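Community news

The shared kitchen at Wemwood opened its doors again on May 3, 2025, and what a difference a few weeks' work has made! The big cupboards and appliances that were out of use since March are back in service, with the doors and their handles checked, tightened and given a thorough clean.
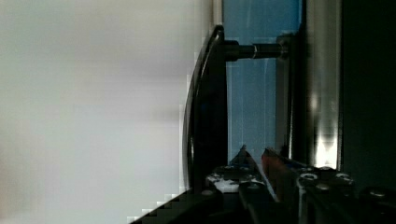

Regulars at the baking club had been asking for handles they could grip properly with a tray in the other hand, and one of them wrote to us that the old ones used to rattle every time the lorries went past – she won't miss that a bit.

The work cost £400, paid for by the spring cake sale, and there's room for 35 people at the next open morning. Bring an apron and something to share. Flikholm Bakery is sending the bread, and the kettle will be on from 10.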